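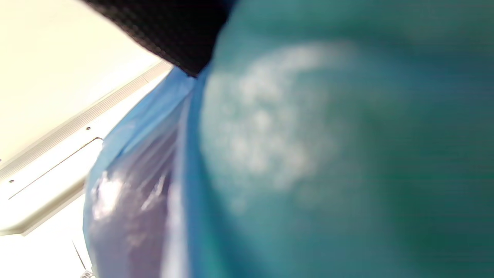 Fig. 4-1. Light-blue film at close range, with glare on the left side.

Section 4: Working With Bags

The Firetov gripper tool was designed by people who love boxes. Boxes have corners and stay where you put them. Bags do none of this, and sooner or later you will be asked to handle some, so please read this section before the shift and not during it.

4.1 Before you start

1. Put on knit gloves. Dark ones are preferred on Derevach sites, where pale gloves have a habit of vanishing against white panels in the recordings.
2. Wipe the lens with the cloth in the lid pocket. Your sleeve is not the cloth.
3. Check that the battery shows at least 20 percent. Below that the tool will keep recording right up to the interesting part.
4. Say the task name out loud, then press Record. Use the name on the task sheet. "Bag stuff" is a real entry in our archive and we would like it to remain the only one.

Note: A session may run for 16 minutes. After that, rest your wrist for 3 minutes even if your wrist says it's fine.

4.2 Keeping your distance

The lens sits close to the jaws, and film loves the lens. When the bag swings in, the recording turns into weather.

5. Approach from the side, jaws half open.
6. If the view goes soft, stop. Count to two, back off slowly, and go in again.
7. Do not delete the soft part. Mark it with the NEAR tag and carry on. Reviewers want to see the recovery as well as the mistake. 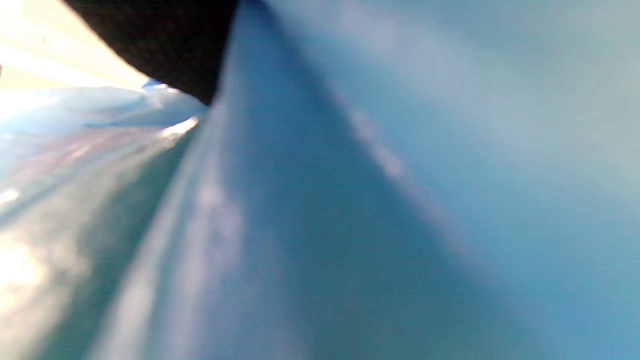 Fig. 4-2. Film filling the view. Tag NEAR and continue.

Caution: Never pull film off the lens with the jaws closed on it. The film will stretch, you will pull harder, and the repair bench will get another visitor.

Glossy film also throws glare. You can't fix this by squinting. Turn the tool a little until the worst of the white streaks slide off the part you're trying to grip. If they won't slide, use the GLARE tag. NEAR and GLARE may be used together, and frequently are.

4.3 Knots and twisted necks 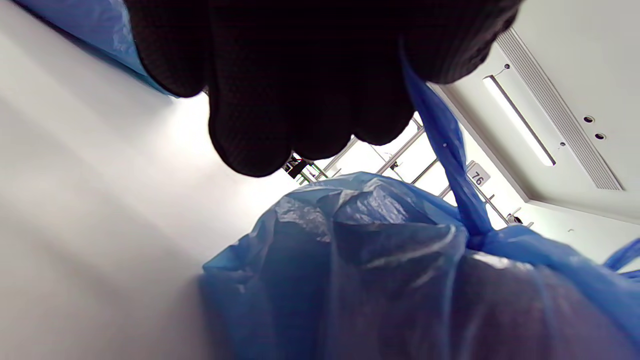
The Nkosi handling rules, which we follow at all sites, treat tying as a hand job. The tool may hold, steady or carry, but a person makes the knot. Grip the film by a twisted section, as the black glove is doing with the strand that leads down to the knot, and keep your knuckles clear of any rack bars behind it. A flat pinch of thin film gives you a handful of thin film and a bag on the floor. Lesego Du Plessis wrote this rule after a morning she has asked us not to describe.

8. Twist the neck until it holds its shape.
9. Tie one knot. Two knots feel safer and make the next person miserable.
10. Lift a hand's width and wait. If the knot creeps, put the bag down and retie it.
11. Carry by the neck, below the knot, with your other hand under the load if it's heavy.

Caution: Do not hang a bag from a wire rack unless the rack is marked for hanging. A label with a number on it is a location label. It has no opinion about weight.

4.4 Logging

12. Write the rack number, if there is one, in the Gametti log along with your tags.
13. If you forgot the task name, say so in the Remarks field. Guessing is worse. Chun-hung Tsang reads every remark and can tell.
14. Upload before you leave. The tool stores 1000 clips and then begins overwriting the oldest, without asking and without remorse.

Note: Logs are checked on Tuesday. Corrections made on Monday night are welcome, and we do notice the time stamps.

For torn film, leaks and anything sticky, go to Section 5.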